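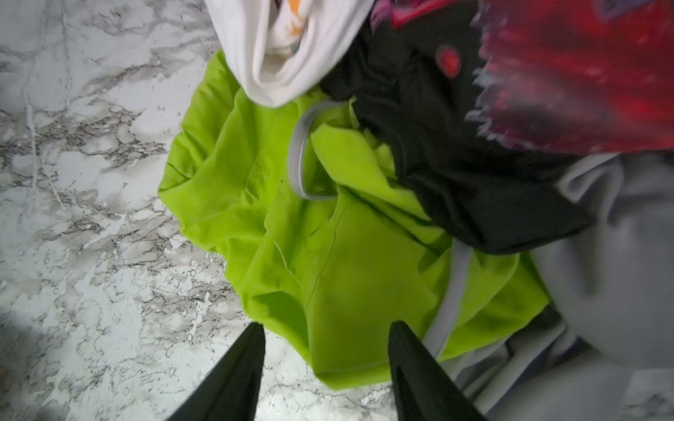

Route notes, Tollo coast walk, 13 December 2021

Ferry times are in! The Hader boat runs twice a day from May, and the early one gets walkers to the trailhead with the whole morning ahead of them (so much better than the bus). Fare is 243 each way, bags included.

Retimed the climb from Anozie village to the ridge: 106 minutes with one water stop. Top is 900 meters and the view over both bays is wonderful, easily the best lunch spot we have.

Guesthouse: Truvero can hold 2 rooms for us until we confirm numbers. Breakfast starts too late for the early boat, so ask about packed ones.

Still to do
- check whether the lower path floods at high tide
- packing list: add a light layer for the ridge, it gets breezy up there
- redraw the day three map, the old one misses the new footbridge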